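Ticket 2912 – Spare gripper pads, towel station
Status: Waiting on approval
Opened by: Seema Semwal
Assigned to: Ashok Awasthi

Seema, 9:10 am
Requesting 4 sets of soft pads for the towel arm. The Wemach pads are worn smooth at the tips and thick cloth slides out on the lift. Quote from Brestetti is $80 a set.

Ashok, 9:42 am
Budget line for pads says zero. Apparently in February we planned on rubber lasting forever. Can you try cleaning them first?

Seema, 10:25 am
Cleaned them. They are now very clean worn pads. Dropped six towels in 30 lifts, same as before.

Pankaj Vashisht, 11:03 am
Prelex has a cheaper set, but the lead time is almost as long as my last vacation request. Two would get us through until the next order cycle.

Ashok, 11:20 am
Two sets from Brestetti, then, and I'll move the money out of "miscellaneous signage" – we own plenty of signs. Vandana Lodhi has to sign off. She'll ask why the thin cloths from Maurya won't do, so please attach what the arm really handles.

Seema, 11:48 am
Attached. Please also add a pads line to next year's plan, with a number in it this time.
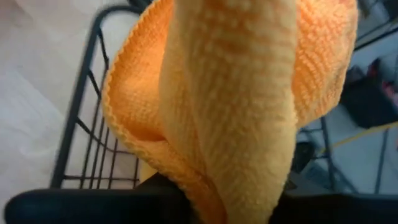
Attachment 1: orange microfiber towel in the gripper, wire rack behind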